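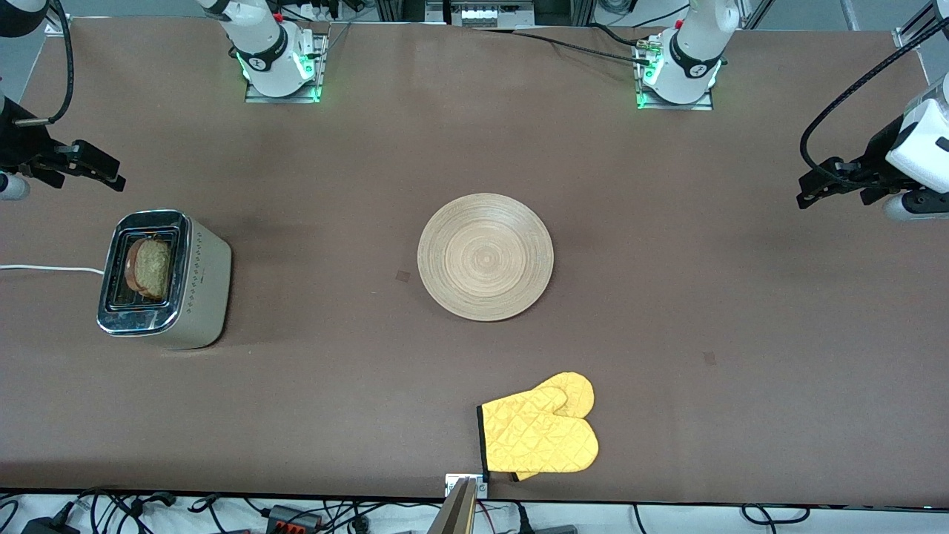 **mossybanks** wrote:

Well, I'd still say oil over poly for a big brown top like you're after, and I'll stand by that even though I know half this board is going to jump on me for it. My own kitchen table has had nothing but oil since we moved to Skelwood, and when one of the kids drags a fork across it (they do, bless them) I rub a little more in and go to bed. With poly you're sanding the whole thing back to fix one scratch!

---

**pinetar_annie** wrote:

Consider yourself jumped on, Mossy, with love. Oil is wonderful if you're the sort of person who remembers to oil things. I am not that person. My dining table got three coats of wipe-on poly in June, the satin kind, and since then it's had hot glue, cranberry sauce and a leaking flowerpot on it, and all of it came off with a damp rag.

The trick is thin coats. Thinner than you think, and then thinner again. People pour it on like pancake syrup and then write in here to complain about drips.

---

**halfacre29** wrote:

Original poster here, thank you both, this is already more help than I got from the fellow at the Dobson paint counter, who was very nice but kept steering me to deck stain.

A few more details that I should have put in my first post. The top is birch ply with a hardwood edge, already stained brown, and it's for a shared craft room, so it'll see quilting on weekdays and who knows what on weekends. I have $200 left for finish, brushes and sandpaper. Smoothness matters most to me, because fabric snags on everything. Does oil ever feel as slick as poly?

---

**mossybanks** wrote:

Oh, fabric! Hmm. That does change things a bit, I'll admit. Fresh oil and a pale quilt top are not friends, and you'd need to give it a good long cure before you laid anything nice on it. I'd wait three weeks at least and then press an old white pillowcase on it overnight to see.

I still think it feels nicer under the hand, though. You won't talk me out of that one.

---

**Brurkwood_Bill** wrote:

Going to disagree with everybody and say hardwax oil. One thin coat, buff it, wait a day, second coat, buff again. It's pricey by the can but it goes a long way, and you can still patch it the way Mossy likes to. I did the counter in our shop with it 5 years ago and have only touched up the spot by the register.

Whatever you use, do the underside too! A top that size will cup if you only seal one face, and I have a bench in the garage that rocks like a boat to prove it.

---

**pinetar_annie** wrote:

Bill is right about the underside. Bill is wrong about the hardwax on top of a stain, in my opinion, unless you're sure what kind of stain it was. I had some go blotchy on me over a gel stain and I nearly cried. Do a test board first, halfacre, from the same sheet if you saved the offcuts.

---

**halfacre29** wrote:

I did save the offcuts, they're in the hall closet behind the vacuum. It's an oil-based stain from Provel, the regular liquid kind, on there since before Thanksgiving. I'll do one board each way and rub a scrap of satin over all three. The back gets whatever's left in the can.

What grit does everyone use between coats? The can says 220 and my neighbor says 400.

---

**Brurkwood_Bill** wrote:

320, and go easy at the edges or you'll cut right through your color.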